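Stado trailer is finally out and I've watched it 5 times since breakfast. Two minutes long and not one wasted shot!

If you missed the first poster back in October, Stado is the new one from Baird Pictures, set over a single winter in a hill town called Lamstead. Two sisters, one flock of sheep, a whole lot of snow and hardly any talking.

The music!! That low humming bit when the older sister opens the barn door – I had to go back and play it again with headphones on. If the full score is like that I'm buying it on day one.

Also love that they kept the town's own accent in. My mom's side is from up that way and she picked it out in the first line (then made me turn it up).

They shot it in 65 days, mostly outside, and you can feel the cold in every bit of it. The bus scene at dusk might be my favorite thing I've seen all year and we only get a few seconds of it.

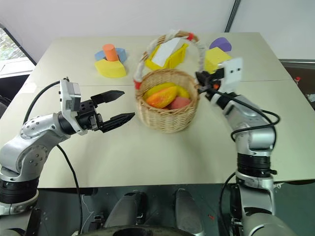 Hadent Film Club – Posters & Previews team

We're hoping to show it the same week it opens. Nothing signed yet, but I've asked, and asked again, and I'll post here the minute I hear back.

Till then tell me your favorite shot from the trailer. Mine's the bus, and I'll fight for the bus – but the barn door is so close behind it.

16/03/2018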